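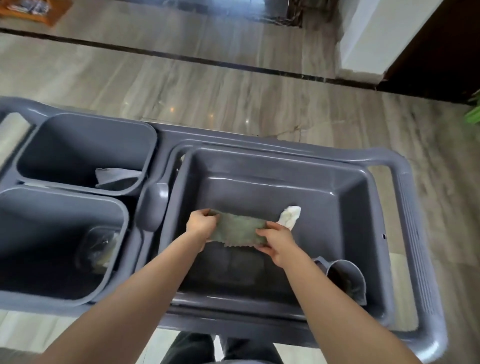
Evening Cleaner, Part Time – Putside Offices

Zustik is hiring an evening cleaner for the Putside building, starting in October. The building has 80 desks on 3 floors, plus two kitchens and a small reception area.

Hours are 5:30 pm to 9:30 pm, five evenings a week. You will work alongside Finn Ostermann, who handles the upper floors and will train you for the first two weeks.

Duties
Wipe down desks, counters and door handles
Vacuum carpets and mop hard floors
Clean and restock restrooms
Empty trash and recycling
Report repairs and low supplies to the office

You should be able to stand for a full shift and lift a full mop bucket. Past cleaning work is helpful – we will also train the right person. A background check is required, and we pay for it.

Pay is every two weeks. Uniform shirts and all supplies are provided. Parking is free after 5 pm in the Ibarra Street lot.

To apply, stop by the Zustik office at 633 Ibarra Street and ask for Leonie Lenz, or call the front desk and dial extension 2425. Please bring the names of two past employers.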